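The Practice Shop in Pictures

Print this page | E-mail this page

Kamari's practice shop has been open since February, and several people have asked what the room looks like now. This page goes through the main pieces of furniture and the stock, with pictures farther down. Most of the measurements and suppliers are left out. If you need them for a shop of your own, ask at the front desk for the setup folder.

The room

The shop takes up 244 square feet at the back of the building. It used to be a meeting room, and we kept the gray striped carpet. We looked at replacing it with vinyl tile, which is closer to what a real grocery store has, but the quote was more than the rest of the project put together. Carpet is also quieter when something gets dropped.

The walls and partitions are white with dark baseboards. A partition stands behind the round table and breaks up the view across the room, so a shopper has to walk around it to find things. We moved it twice before settling on the present spot. In the first position the aisle was too narrow for a walker.

The produce stand

The stand is the piece visitors ask about most. It is a Jovari display with light wooden frames and dividers, and the bins are stepped so the back ones sit higher than the front ones. It came flat and took two of us most of an afternoon to put together. The instructions had the dividers going in before the side panels. Do it the other way around.

All of the fruit and vegetables are artificial. We tried real produce for the first two weeks and threw out most of it. The artificial pieces can be wiped down, and they go back in the bins at the end of each session. Green beans are the hardest to keep neat. They slide forward into the tomatoes whenever somebody reaches past them, and we have stopped trying to prevent it. The sweet potatoes stay where they are put.

Shoppers work from a short list, usually 5 items. New shoppers get a list with pictures. After a few visits they move to a written list, and then to one where the items are in a different order from the bins.

Baskets

We use plastic shopping baskets with carrying handles. Two other kinds were tried first. One had thin twin handles that pinched, and the other was too deep to reach into while seated. The ones we kept are light and hold everything on a normal list.

The handles do get scuffed. Please check them when you put the baskets away and pull out any with a rough edge. Bring those to me and I will sand or replace them.

The tables

The round table with the white top and black legs is for setting a basket down and checking it against the list. It has no corners to bump into, and people can come at it from any side. The table with the dark navy legs is used for plated food when the session is about meals. We change what is on it fairly often.

Drawer cabinets

The two wooden cabinets along the back are from Kellent. They hold spare stock, price cards, lists and cleaning cloths. The drawers have slots instead of knobs, so nothing sticks out into the walkway. The top of the nearer one doubles as the bakery shelf, with a wooden tray on it. Please keep the tray there and don't pile folders around it.

A note on small items: the flat pieces are easy to lose track of on a carpet this color. Look under the tables and along the baseboards when you close up.

Pictures, July 2024

A basket from above, with the grip sleeve on its handle. 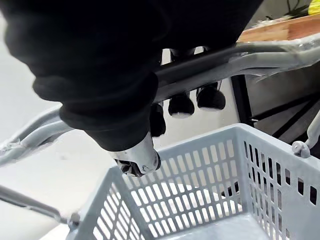
The round table and the cabinets behind it. There is a small flat tan piece on the carpet in front. 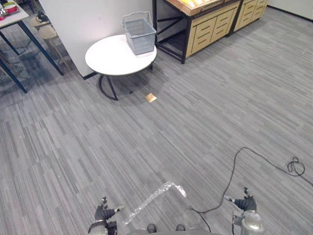
The produce stand, with a carrot held over the tomatoes and something yellow in the basket. 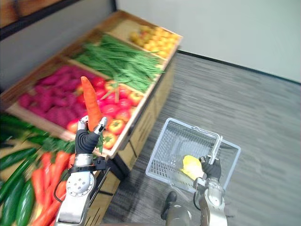

Tariq Bukhari
Shop Room Coordinator, Kamari Learning Center

Sessions run on weekday mornings, and the current block lasts 8 weeks. We can take up to 14 people in a block, in small groups. There is a waiting list for the next one. You can add a name to it by phone or at the front desk, and you don't need a referral.

Two changes are planned before the fall. The first is a checkout counter. We have been offered a secondhand Chevalier counter, and I am going to measure the doorway before saying yes. The second is better price cards. The current ones are too small to read from a seated position, and the ink rubs off when they are wiped.

We could also use more artificial produce, onions and apples in particular. Life-size pieces are best. Please don't send the miniature kind sold for toy kitchens.

Reader comments

Marlene D.
Thank you for posting this. My brother was in the spring block and talked about the sweet potatoes for days. He now asks to carry the basket when we go to the store, and he puts it down to check the list the way he learned with you.

pwhitlock
Is the stand on wheels or does it stay put? We have to share our room with an exercise class and everything has to go against the wall by 3.

Tariq Bukhari
It stays put. It can be slid by two people if the bins are emptied first, but I would not want to do that every day. Jovari has a smaller one that might suit you better.

Greta
We have a similar carpet and lost a whole set of cheese slices on it. They turned up behind a radiator. Bright tape around the edges helped us find them, although it does make them look less like cheese.

R. Ostrow
Second the comment on knobs. We had a cabinet with metal pulls next to the aisle and everyone caught a sleeve on it sooner or later. I have a bag of plastic onions that you are welcome to. Will drop them off when I'm next over that way.

Comments on this page: 5

Print this page | E-mail this page

Search this site
Enter keywords
Go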